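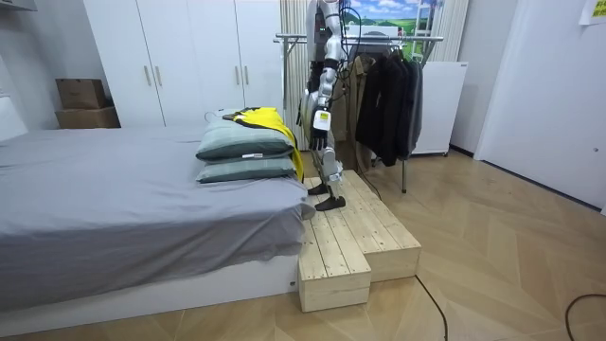
The Shirt on the Bed Belongs on the Rack

Search articles, topics, authors

2 min read

By Laimutė Kütt

I have lived in bedrooms with too much furniture and bedrooms with almost none, and I would keep one extra piece in any of them: an open clothes rack. Wardrobes get the praise. The rack does the daily work.

Think of a yellow shirt lying over the pillows at the end of a made bed. It is clean enough to wear again, so it shouldn't go in the wash. It has been worn, so most people won't put it back behind a closed door with the fresh clothes. It stays on the bed until bedtime, then moves to a chair or the floor.
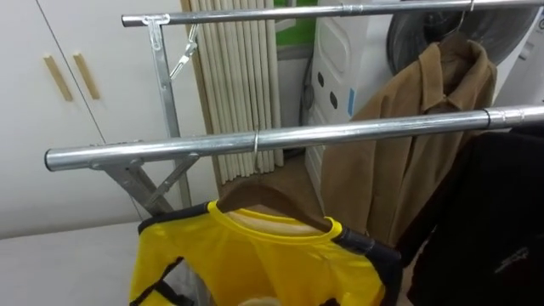 A hanger settles it

My friend Sarmīte Uibo thinks racks look messy. She keeps everything in her wardrobe and says guests should not have to look at jackets. I see her point, but her shirts still end up on her bed.

My own rack is a Davura. It cost me 50 dollars and I have had it for eight years. My rule is that anything on it gets worn again that week or goes in the wash.

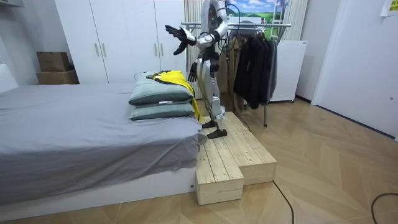
Gray sheet, two pillows, and a yellow item still waiting for a place.

The bed matters here too. A plain fitted sheet and two stacked pillows take a minute to straighten, and one piece of clothing on top undoes the effect. I would fix that before buying new bedding.

Coats are the other argument. They are bulky, and they crush whatever hangs next to them in a wardrobe. Let them hang out in the room through June if you must.

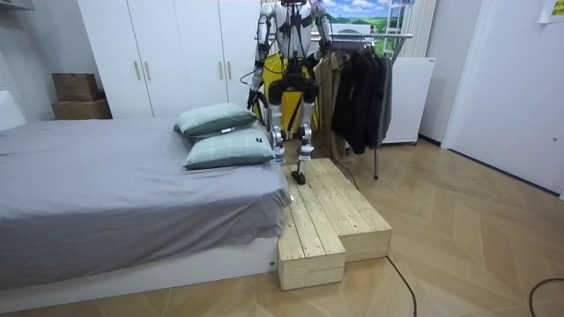

Coat and dark jackets on the rack, wardrobe doors shut.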